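What a folding robot does to next year's budget

I run a small commercial laundry with a uniform hire side, and every autumn I sit down with the spreadsheet and somebody's brochure. In March 2020 the brochure is from Revenley, who would like us to put in a two-arm folding cell they call the Gurkel. Their local agent, Stullow, has already sent a quote with a friendly note about prices going up after April. Prices always go up after April. I've been buying dryers long enough to know that one.

I'm not against machines. Our ironer paid for itself, and I'd marry the conveyor if it asked. But a T-shirt is a floppy, annoying thing, and I'd like to know what I'm paying for before I pay for it. So I started with the grippers, which is where the money wears out.

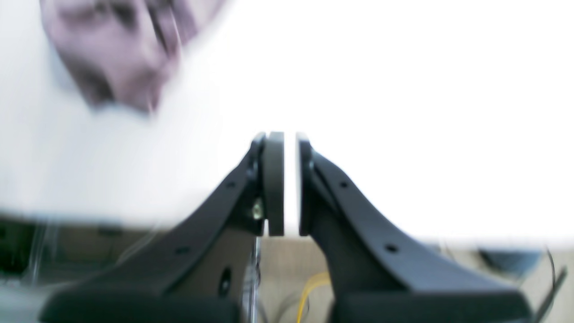

Gripper fingers nearly closed, grey pads facing each other.

The pads are a consumable. Stullow's quote has them under "accessories", four sets included, and then no price for the fifth. I asked. I got a PDF of the warranty. My rule with any supplier is that a part which touches the work gets its own line in the budget, with a unit price and a lead time, or it goes in at whatever scary number I feel like that morning. Pads went in at a scary number.

Next on the list was labour, and this is where the brochure gets poetic. It says the cell "frees your team for higher value tasks". We're a laundry. The higher value task is the next trolley. What I want to know is who brings the shirts over, who takes them away, and who stands there when one comes out in a lump. If that's the same person who used to fold, I haven't saved a wage, I've bought that person a very expensive colleague.
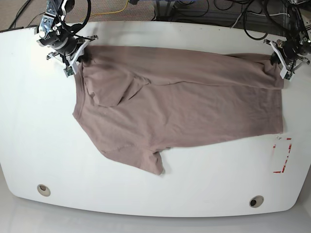 Floor space costs money too, and it never seems to make it into these quotes. The layout drawing shows the table and the two arms. It doesn't show the cabling out the back or room for a trolley to turn, and it certainly doesn't show me getting in behind to clean. I marked it out with tape on our own floor and lost the spot where the hanging rails go. Moving the rails means moving a power outlet, which means an electrician, so there's another line.

Then software. The licence is yearly, per cell, and "may be revised". I rang a laundry using the older Căpraru system, which is a different maker but the same sort of pitch, and was told the licence had been revised twice, neither time downward. They still like the thing. They also keep a folding bench beside it, and I've pencilled in a bench.

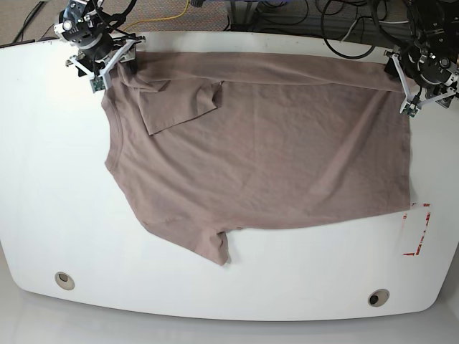
I also don't trust cycle times. A supplier's number starts when the garment is already on the table looking reasonable, and ours come out of the dryer in a knot with somebody's polo wrapped round it. I've asked for a trial with 20 of our own pieces, unsorted, mixed sizes, straight from the bin. I want to bring my own stopwatch. So far Stullow has offered me a video and a coffee.

My draft budget now has 13 lines where the quote had 4. Training is in there, plus freight, insurance, a spare gripper and a service visit outside warranty. When I add it all up the payback goes to 41 months, and that's assuming it works every shift, which our old boiler would find very funny. I could replace two dryers for the same outlay and know exactly what I was getting. 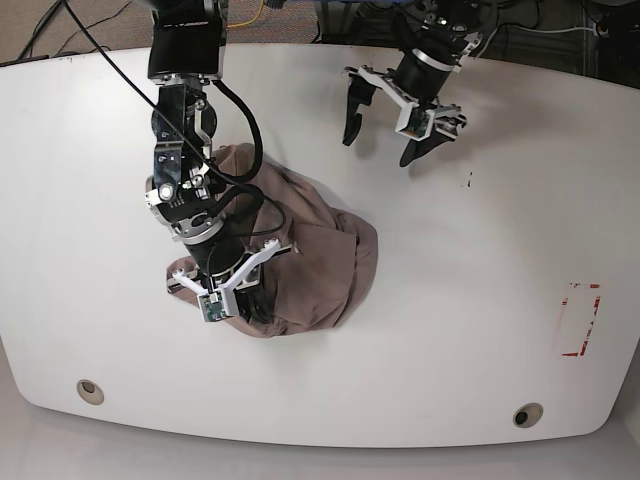

Would leasing be any safer than buying?

Only if the lease lets you hand the machine back early without paying out the rest of the term. The one I was shown didn't, and it left pads and call-outs with me as well, so I'd be carrying the same risk with a smaller cheque each month. I've asked for a version with a break clause after the first year, and I'm leaving the dryer money where it is until I see it in writing.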